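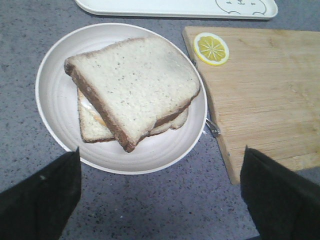
Why does the docket printer stop halfway through lunch when the tablet still says Connected?
The tablet is showing its link to the router, which stays up. The printer has dropped off the network and the app doesn't notice until a print job times out.

Ticket 565
Opened November 12, 2020
Site: Lazăr sandwich counter, back kitchen
Reported by: Iulian Rusu
Handled by: Shengli Ren
Hardware: Vornine kitchen printer (wired/wireless, currently on wireless), Flirkeo ordering app on one tablet, ISP modem/router combo under the front till
Priority: high, lunch trade affected

9:10 - Iulian
Printer cut out again yesterday around the rush. Orders come in on Flirkeo, tablet pings, no docket. Turn printer off and on, it spits out the whole backlog at once, some of them twice. We made order 223 two times and the customer had already gone. Paper is fine, changed the roll. Colour of the light on the front is green the whole time. Can't have this every day.

9:34 - Shengli
Got it, thanks. Few things please
Self-test page: hold feed button while switching on, keep the printout
What error does Flirkeo log when it fails? Settings, Devices, Print history
Anything changed lately, new router, moved furniture, new tablet, etc

9:52 - Iulian
Error is 102 every time. "Printer not responding (102)". Self-test prints nice and dark. ISP swapped the modem two weeks back, somebody here put the old wifi name and password on the new one so we didnt have to redo everything. Printer has been on the same shelf since we opened.

10:05 - Shengli
New modem is suspect no. 1. Off the self-test, read me the line that says IP and the one under it, DHCP on or off.

10:11 - Iulian
192.168.1.50, DHCP off

10:15 - Shengli
OK so the printer has a fixed address, set up for the old modem. The new one probably hands out that same address to whatever phone walks in at noon. Two devices on one address, printer loses. Would explain why it's only the busy part of the day.

Log into the modem (address and password on the sticker underneath), look for DHCP range or LAN pool. What's the start and end?

10:31 - Iulian
Had to serve. Start is .2 and end is .254 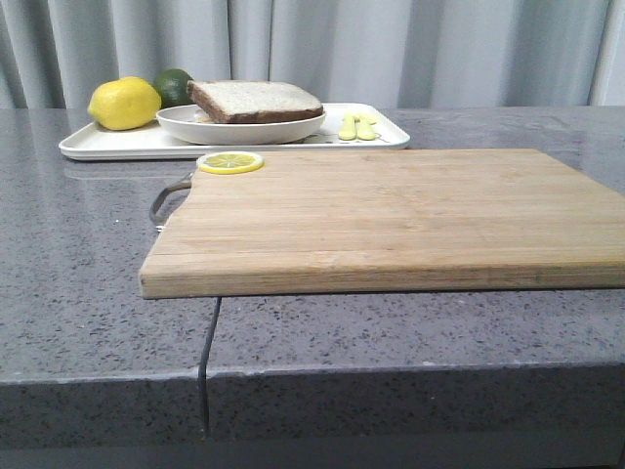 Bread board on the stone counter, curtain behind

10:38 - Shengli
Yep, .50 is right in the middle of the pool. Do this:
1. Change pool start to .100, leave the end alone
2. Save, modem will restart, wifi gone for a couple of minutes
3. Don't touch the printer
4. Tablet: forget wifi, rejoin
5. Flirkeo, Settings, Devices, Test print

Do it before the rush or leave it until after, your call.

10:44 - Iulian
Doing it now, quiet.

10:57 - Iulian
Done. Test print came out. Then did another one and got 102 again. Then the third worked. So better?? or not

11:03 - Shengli
Hmm. Not better enough. If it was only the address clash it should be solid now, unless some phone is still hanging on to .50 from before. Is the guest wifi on the same network? Check the modem's device list, anything at .50 besides the printer?

11:09 - Iulian
Only the printer at .50. Calls itself VORNINE-something. Guest wifi is off, we never turned it on. Signal on the printer says weak, one bar. It's behind the fridge wall from the modem.

11:12 - Shengli
Ok, second problem then. Weak signal plus a short timeout. Flirkeo gives up waiting on the printer and retries, which is also where your doubles come from: first job did arrive, the reply didn't make it back in time, app sends again.

Settings, Devices, Advanced, Response timeout. It'll be in milliseconds. Set to 3000. And turn OFF "Resend automatically". If a docket fails you'll get a red banner and can tap to reprint, annoying but no double sandwiches.

11:20 - Iulian
Set. Banner is fine, as long as its loud

11:21 - Shengli
Same place, Alert volume, max. Let lunch run and tell me after.

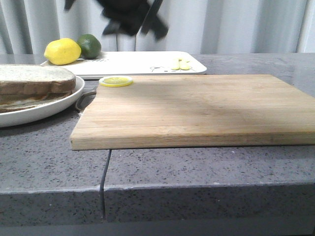
What I want long term is a cable to that printer. Wireless in a kitchen with a steel fridge in the path is going to be flaky whatever settings we pick, and the timeout change is only covering for it. Vornine has an ethernet port at the back under the little rubber flap. Is there any way to run a line from the till to the back?

14:16 - Iulian
Lunch done. Two red banners, both reprinted first tap. No doubles. So much improved, thank you.
Cable: there's a conduit for the old phone line, goes from behind the till to the back wall. Landlord says go ahead. Who does it?

14:25 - Shengli
Good result. Dritska does our installs in your area, I'll send them the request. Meantime if you have any long network cable, you can try it along the skirting after close just to prove the point. Printer switches to cable by itself when plugged in BUT on some firmware it drops the fixed address when it does, so print a self-test right after and check it still says .50. If it doesn't, send me what it says, I'll talk you through.

15:02 - Iulian
Found one in the storeroom, bit grubby. Will try tonight.
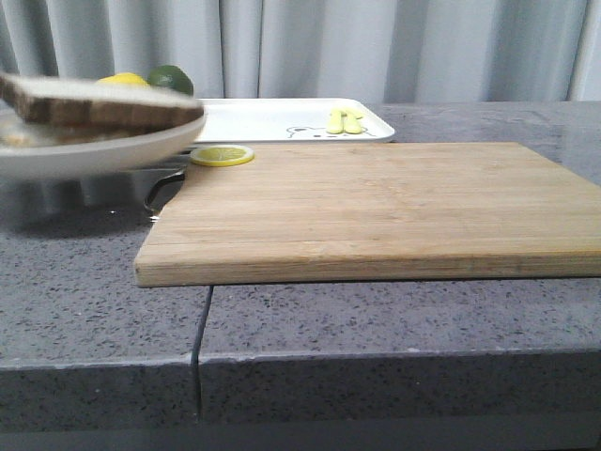 Bread on a plate, lemon and lime at the back

18:40 - Iulian
Cable in. Self-test says .50, DHCP off, link wired. Printed a pile of tests, no banner at all. Cable is across the doorway with tape so can't stay there tomorrow.

18:52 - Shengli
That's proof enough for me. Take it up before anyone trips, the printer should go back to wifi by itself within a minute. If it sulks, power off, count to ten, on.

Put the timeout back to default once it's permanently wired. Leave resend off, I'd leave it off for good.

Update - Shengli
Dritska confirmed, first opening is early December. They'll pull one run through the phone conduit, socket on the back wall beside the shelf. Iulian to clear the lower shelf so they can reach it. Told them mornings before ten only.

Update - Iulian
Ok with that. One banner today, reprinted fine. Can they do a second socket for the tablet dock while theyre here?

Update - Shengli
Asked, yes, same visit. Added to the request.

Status: waiting on install. Workaround in place (pool start .100, timeout 3000, auto resend off). Do not close until wired self-test page is attached.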